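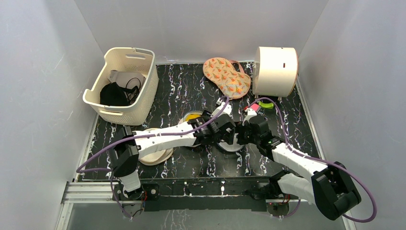
4.2 Comparison of Finger Geometries on Shallow Dishes

Figure 3. Bimanual cell used for the finger comparison. Two arms share a front mounting rail; dishes and household items are placed on the tabletop within reach of both grippers.

The second set of trials compares two finger designs on the same pair of arms. The first, referred to as the Plasar finger, has an angular profile and a narrow tip. The second, the Vallell finger, has a wider tip and a soft contact pad. Both attach to the same wrist with four screws and are driven by the same servo, so that closing speed and torque limits could be held constant across conditions. The cell in Figure 3 was used for all trials reported in this section, with the arms attached to the front rail and the enclosure panels in place on the left, right and back.

Shallow dishes were chosen as the main object class on the basis of the results in Section 4.1. A plate with a low rim offers little height for the fingers to close on, and the grasp must be made close to the tabletop. In the bimanual version of the task, the left arm lifts one side of the dish and the right arm takes the opposite side once a gap has opened. The two grippers must therefore work close together (Figure 3), and the clearance between the wrists becomes a limiting factor in its own right. The wider Vallell finger was expected to hold the rim more firmly but to leave less room for the second arm.

Each finger design was tested in 100 trials, divided evenly between single-arm and bimanual grasps. A trial was counted as a success when the dish was raised clear of the tabletop and held for 6 seconds without visible slip. Dish positions were drawn from a list prepared in advance by R. Vahidi and were the same for both designs. Other household items, among them a laundry basket and a padded eye mask, were left on the table as distractors. Their positions were changed between blocks of trials but not within a block.

The arms were run with the Hilutau controller described in Section 3. One change was made for these trials. In early tests, the position loop treated contact with the tabletop as a tracking error and pushed the fingertips harder against the surface, which on two occasions caused a servo to shut down. K. Babaei added a limit on the commanded position error during the final approach, and no further shutdowns were recorded. The limit was applied to both finger designs. Trials completed before the change are not included in the analysis.

Cable routing also affected the results. The cable on each arm is tied along the link housings and left in an open loop near the base. When the ties were placed too close to the elbow, the cable pulled against the wrist at full reach and shifted the fingertip position by a small but repeatable amount. The ties were moved back toward the base before the main trials began, and the arms were calibrated again – this step should be repeated whenever a finger is changed, as handling the wrist can disturb the routing.

In single-arm grasps, the Vallell finger performed better than the Plasar finger, and most of the difference came from trials in which the dish rotated after lifting. The soft pad resisted this rotation, while the narrow tip acted much like a pivot. In bimanual grasps the order was reversed. The Plasar finger could be brought under the rim with less contact against the table, and the second arm was able to approach without a change in wrist angle. With the Vallell finger, the planner often selected a steeper approach for the second arm, and several of those attempts ended with the fingertips above the rim.

Operator ratings were collected after each block from L. Teuber and S. Morikawa, who supervised the trials separately. Both rated the Plasar finger as easier to position and the Vallell finger as more secure after contact. These ratings agree with the trial outcomes but come from two operators only, and they are reported as supporting information. A combined design, with a narrow tip and a thin pad on its inner face, is examined in Section 4.3.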